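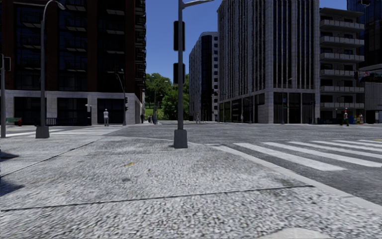

人行道保洁机器人作业能力评估操作指引

适用范围

本指引供Ikumska街区管理单位、物业企业及沿街商户使用，用于判断清扫、拾捡、冲洗等日常保洁工作可否交由机器人承担。评估先在Ventura仿真平台进行，合格后方可申请实地试用。

一、确定作业清单

请按工序逐项填写，不得以“路面清洁”一类笼统名称代替。清扫落叶、清理石缝积尘、擦拭灯杆底座应分别列项，并注明现行人工做法及验收标准。

二、设置仿真街区

场景应包含路缘、斑马线、灯杆、消火栓及行人。铺装材质须与拟试用路段相近，平整石板与接缝较深的石材应分开测试，两者结果不得合并计算。

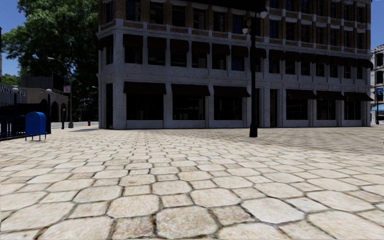
接缝内的细沙是评分时最易遗漏的项目。设备驶过后表面洁净，缝内仍有残留的，该工序按未完成登记。阴影与强光交界处应另设一条测试路线，检查设备是否将明暗边界误判为障碍物。

三、运行与记录

每道工序至少重复运行7次，每次更换起点。测试人员应记录完成情况、人工接管次数及接管原因。单次运行中人工接管超过2次的，即行终止，该次记为不合格。

四、结果判定

就Tulix系列设备目前的测试情况而言，开阔路面的清扫已可基本自主完成，每段用时约9分钟；灯杆底座周边、路缘转角及沿街店铺门前仍需人工补扫。擦拭橱窗下沿、清除粘附物等工序，现阶段不建议列入机器人作业范围。

五、申请实地试用

申请单位应向Vutemholm测试中心提交作业清单、运行记录及人工补扫方案。试用期间须有人员现场值守，并保留原有保洁班次。软件版本或清扫部件发生变更的，应自第三步起重新评估。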